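Home > Storage and Furniture > Cubby shelves

How do I stop a tall cubby shelf from leaning?

Asked by Annick Vidal
Tags: shelving, wall anchors, rented space, uneven floor

I have a light wood cubby unit, the open grid kind, five across and five down. It came out of a shop that was closing in Sirstead and I paid 249 for it, which seemed fair for real wood. It is in the back room of a place I rent, against a wall that I think is drywall over metal studs. The building used to be offices.

The floor in that room slopes toward the door. When I put the unit in place the left side sits flat and the right front corner is off the floor by the thickness of a pencil. If I push on the top it rocks. After a few weeks loaded with paper and binders it also started to lean to one side, so the cubbies are no longer square. They look like diamonds if you stand back.

There is no back panel. I don't know if it had one originally. It's put together with wooden dowels and long screws through the outer frame, and the dividers just slot into each other.

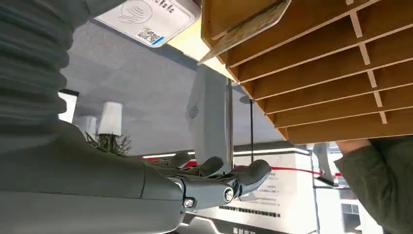

I've already tried folded cardboard under the corner. It worked for two days and then it packed down. I've also tightened all of the screws I can get to, and two of them on the top rail just spin.

What I want to know:

Is there a way to get it square again without taking it completely apart? It took most of a Saturday to put together.

Can I anchor it to a metal stud, or do I have to use drywall anchors? My lease says small holes are OK as long as I patch them.

Should I put a back on it, and if so what kind? I like being able to see through it but I'll give that up if I have to.

The unit is a little over six feet tall. I keep the heavy binders on the second shelf from the top because that's where I can reach them, and I would like to keep doing that if possible.

3 answers

Answer by Gaspard Courtois
Marked as accepted

You have three separate problems and it's best to fix them in order.

First, empty it. All of it. You can't square up a loaded shelf, and if you try you'll split a divider at the slot.

Second, level the base. Throw out the cardboard and get plastic or composite shims, the tapered kind sold for setting doors and toilets. Put a level across the bottom shelf, slide shims under the low corner from two directions so that the tapers cross, and stop when the bubble is centered. Then put the level front to back. I like it to tip toward the wall by a hair. Score the shims with a utility knife and snap off what sticks out.

If you'd rather have something adjustable, screw-in leveling feet work well, but you need enough solid wood at the bottom to take the insert. Measure the thickness of the side panels before you buy. Four feet isn't enough on a unit that wide. You need a support under the middle or the bottom shelf will sag.

Third, get it square. Measure corner to corner across the whole unit, both ways. If the two numbers match, it's square. They won't match. Put a ratchet strap or a bar clamp across the longer diagonal with scrap wood under the ends so you don't dent anything, and tighten it a little at a time until they do. Leave the strap on while you do the next part.

Now the back. A grid with slotted dividers has almost nothing holding it against sideways movement. The slots locate the pieces but they don't brace them. A full back of quarter-inch plywood, glued and screwed every six inches or so, will fix it permanently. If you want to keep it open, you can put a back on only the bottom row and the top row. That isn't as stiff as a full back but it is a lot better than nothing, and most of the unit stays see-through. Flat metal corner braces on the back edge where the top meets the sides will help too.

For the two screws that spin, take them out, put wood glue on a couple of toothpicks or a piece of dowel, push it into the hole, let it dry overnight and trim it flush. Drill a small pilot hole and put the screw back. Don't go up a screw size if it's going into the end of a board. You may crack it.

For the wall, find the studs with a magnet. It will grab the drywall screws, and those run in a vertical line up each stud. Don't use ordinary wood screws in a metal stud, they strip. Use toggle bolts through the drywall and the face of the stud. I've had good results with the Falier ones, but any metal toggle with a decent rating will do. The package I have here says 200 pounds in half-inch drywall. I would never count on that much, but you aren't hanging the shelf, you're only keeping it from tipping. Two L-brackets on the top, one near each end, each one on a stud.

About the binders. I would move them. A full binder is heavier than people think and a row of five cubbies full of them can go over 100 pounds. With that much weight up high you're relying on the wall anchors every time somebody leans on it. If you must keep them at that height, spread them out over the row and put something heavier in the bottom two rows.

Comment from Annick Vidal: Thanks. The diagonals were off by an inch and a quarter. I did the strap and it pulled in with no trouble once it was empty. Does the glue on the back matter? I might want to take it apart when I move.

Comment from Gaspard Courtois: Leave out the glue then and use more screws. Every four inches. It will be fine.

Answer by lecomte_fan

I have a Lecomte unit which is almost the same thing and mine leaned too. I turned it on its side and now it's fine. They're often square so it doesn't matter which way is up. If yours is five by five you could try that before you buy anything.

Comment from Gaspard Courtois: Turning it may hide the lean for a while, but the joints are still loose. Also check which way the continuous boards run. On many of these the long shelves go all the way across and the uprights are short pieces. Turn it and you've put the load on the wrong parts.

Answer by Skemivport Hardware Dan

Agree with most of the accepted answer. A few things to add from the store side.

Before you drill in a former office building, look at where the outlets and switches are. Wiring usually runs straight up or down from the box, and with metal studs it can also run sideways through the punched holes. Keep your hole near the top of the unit and away from the line of any box. A toggle bolt needs a big hole, so you want to be sure of what's behind it.

Patch for that size of hole: cut the toggle loose and let it drop inside the wall, put a small self-stick mesh patch over the hole, two thin coats of joint compound, sand, paint. Ask the landlord for the paint name before you move out and not on the day.

On shims, composite over wood if the floor is ever mopped. Wood ones swell.

If the floor is vinyl or soft tile, put a wide pad under each foot or shim stack. A small foot with a lot of weight on it will leave a dent.

For the back panel, hardboard is cheaper than plywood and will do the job on a smaller unit. On one this tall I'd spend the extra money. Have the store cut it. Bring the outside measurements and take off an eighth of an inch each way so it doesn't show from the side.

Comment from Annick Vidal: Went with plywood on the top and bottom rows, and the brackets. It doesn't rock now. The binders are on the third shelf, which I can live with.

Last activity: Monday, March 31, 2025

Related questions
Can I cut down a cubby unit to fit under a window?
Toggle bolt or self-drilling anchor for a metal stud
Filling stripped screw holes in softwood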